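Okdale hand-held gripper kit, pair
Pre-use and fit check before purchase
Supplier: Coser. Checked at: Undero. Date: Sun 24 May

1. Case and contents
Two grippers, charging lead, spare pads, printed guide. All present.
Comment: guide is for the older model. Ask Coser for the right one.

2. Finger pads
Seated flat, no lifting at the tips. Pass.
Comment: pads are rated by the supplier for 1,000 closings. Spares cost extra.

3. Pivot pins
No side play on either unit. Pass.
Comment: one pin on unit 2 was stiff at first. Recheck in October.

4. Pinch points
Slits between inner and outer arms will take a fingertip. Pass with note.
Comment: no warning label supplied. Add our own before issue.

5. Trigger and return
Both open fully when let go. Pass.

6. Weight on the wrist
Fail for long sessions. Limit to 28 minutes, then change hands or stop.

7. Small and slippery items
Tried on household goods: beads, trinkets, soft items. Pass with note.
Comment: beads need a slow close. Keep loose strands away from the pivots.
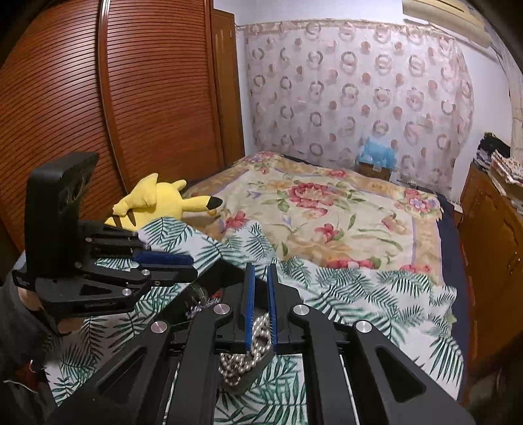 Item 7: bead strand between the pads, trinket box on the bed behind.

8. Cables
Tie back anything that could catch an arm. Open.

9. Cleaning
Dry cloth only. Liao wipes were tried on a spare pad and left a film. Do not use.

Result: accept, subject to items 1, 4 and 8. Item 6 to go back to Coser with the order.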